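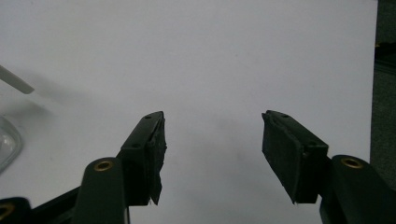 Jar lids ought to come in fewer sizes

Salim Bakilana

Last updated: Sat 11 August

There is a cupboard under my stairs with two boxes in it. One is full of glass jars and the other is full of lids. I have kept both for years, and each January I take everything out and try to match them up. Most of the jars go back without a lid and most of the lids go back without a jar. They look as if they should fit. Many of them will go on and turn part of the way, then slip or sit crooked. A few close well enough to hold buttons but would leak if anything wet were put inside.

I think this is a waste that could be put right quite cheaply, and that the firms which sell food in jars should be made to put it right if they won't do it themselves. My proposal is dull. Food sold in small and medium glass jars should use one of 3 lid sizes, with the same thread on all of them, and the size should be stamped on the lid and on the base of the jar in figures large enough to read without glasses.

I live in Clistow, where the council collects glass every second week. The lorry takes the jars away, they are broken up, and the glass is melted to make more glass. I have nothing against this. It is better than burying them. But a jar is a finished object, and it takes a good deal of heat to turn it back into the same object. Washing it takes a sink of hot water. If the choice is between the two, washing should win nearly every time, and the only thing a household needs in order to choose washing is a lid that fits.

People will say that households don't want to reuse jars, and that those who do already manage. I don't think either claim is right. Look at any village sale in September and you will find chutney, honey and jam in jars that once held something else. Ask the people behind the table how they got hold of enough lids. In my experience the answer is that they bought them new, in packs, after measuring the necks with a ruler, and that they got the wrong ones at least once. I have done this myself. I once ordered a pack of 145 lids for a batch of marrow chutney because it was the cheapest way to buy them, and they were one size too big. I still have nearly all of them. They are in the second box.

The makers of jars do work to standard sizes among themselves, up to a point. Anyone who has bought lids from a trade supplier will know that there is a list. The trouble is that the list is long, that it was drawn up for the filling lines and not for kitchens, and that hardly anything on it is visible to the person who buys the jar of olives. Two sizes can differ by so little that the eye can't tell them apart on a shelf. Then there are the different numbers of lugs inside the rim, and the deep lids and the shallow lids, and the shapes brought out by one brand for one product and dropped two years later.

I wrote to one small firm about this. Elen make pickles, and I buy their beetroot. They used to sell it in a plain round jar that took the same lid as my honey jars. Then the jar changed to one with a wider mouth and a lid that fits nothing else I own. I asked why. The reply was polite and said that the new jar had tested well with shoppers and was easier to get a fork into. I am sure both things are true. It is a little easier to get a fork into. I would still have kept the old one, and I doubt that a single person stopped buying pickled beetroot on account of the neck.

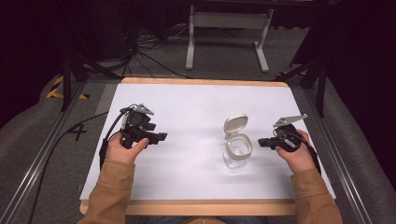 Small jars are where the mess is worst. The big ones, the sort that hold gherkins or sauerkraut, come in only a few patterns, and anyone who keeps them soon learns which is which. With mustard, capers, baby food, pesto and the little pots of jam given out as presents, every maker seems to have gone its own way. These are also the jars most worth keeping. A small jar does for spices, for seeds, for the last spoonful of gravy, for screws, for a salad dressing taken to work. It takes up little room. I would sooner have a row of small jars with lids I can swap than any set of matching plastic tubs, and I have owned several sets of plastic tubs.

The shop I use most, Odera, has tried to help from the other end. It sells rice, lentils, oats and nuts by weight, and you bring your own container. The owner keeps a crate by the door where people can leave clean jars for others. It is a good idea and it works as far as it goes. When I looked in the crate last week there were plenty of jars and few lids, and several of the lids had been put on jars they didn't belong to. A customer in front of me had filled one with ground almonds, got it to the till, and had to tip the lot into a paper bag when the top wouldn't close. She left the jar behind. It will be used by somebody with more patience, or it will go to the bottle bank with the rest.

I can see three objections that deserve an answer.

The first is cost. Changing a filling line is expensive, and a small maker can't do it in an afternoon. I accept that. The rule should come in slowly, over 8 years, so that lines can be changed when they would have been replaced anyway. Firms that sell fewer than 500 jars a year should be left out of it altogether. Most of those are people working in their own kitchens, and they would be glad of standard lids in any case.

The second is that lids wear out. The soft seal inside takes the print of the rim, picks up the smell of whatever was in the jar, and in time stops sealing. This is correct, and for anything that has to be kept for months at room temperature I would use a new lid each time. But it is an argument for standard sizes. If a lid is the part that fails first, it should be the part that is easiest to replace. At present a worn lid means a lost jar, unless you are prepared to go hunting with a ruler. With fewer sizes, every hardware shop could keep a small drawer of new ones next to the string and the freezer bags.

The third is about choice. Makers want their jars to look different from the jar beside them, and they feel that a rule of this kind would make every shelf look the same. I don't believe it would. The shape of the glass would still be theirs. They could have it square, tall, ribbed or squat, with a label of any colour they please. Only the top would be fixed. We accept this with light bulbs, where the lamp may be as odd as its designer likes and the fitting is one of a handful. We accept it with garden hoses. I have not heard anyone complain that their garden lacks character as a result.

There is a wider point behind this, and it applies to a good many things besides jars. Far too much of the advice given to households on waste is about effort. We are asked to rinse, sort, flatten, remember and carry. Most of us do some of it, and we feel a bit guilty over the rest. Much less is said about the small decisions, made once in an office, that settle whether the effort can come to anything. A person can wash a jar perfectly, dry it and put it away, and it will still be no use to them if the lid has gone and can't be replaced. More leaflets won't help with that. A shorter list of lids would.

Until then I will carry on with the two boxes. I have started writing the width of each lid on the inside with a laundry pen, and the width of each neck on a bit of tape on the base. It took most of a wet afternoon and I have got as far as the mustards.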